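# Equipment planning gallery: hand-held grippers, atrium table

Jean Cowie keeps this page for the Purves equipment budget. Two suppliers are on the shortlist, Fivier and Etik. Fivier quotes 823 per hand-held gripper with mounting plates fitted. Etik quotes less for the tool and bills finger inserts separately, at 267 a pair. Prices are per unit, before shipping.

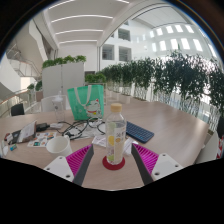

Insert wear is the largest recurring line in the Fivier quote. The budget assumes one spare pair per tool, held in stock from January. Grip width was specified from ordinary drinks containers - the clear bottle on the red coaster, between the magenta inserts, is the shape used for sizing. Thin-walled cups are a separate entry and need the softer insert. Cable management is costed under furniture: one tray per table, plus clips. Loose cables like those in front of the green bag take up work surface that the floor plan counts as usable.

Rilis covers calibration at a flat fee, with a 90-day term on parts. Power is still open. The plan allows 2 strips per table, and the second is unapproved.
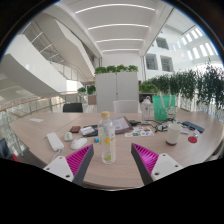 Clear bottle between the gripper fingers, white power strip at left.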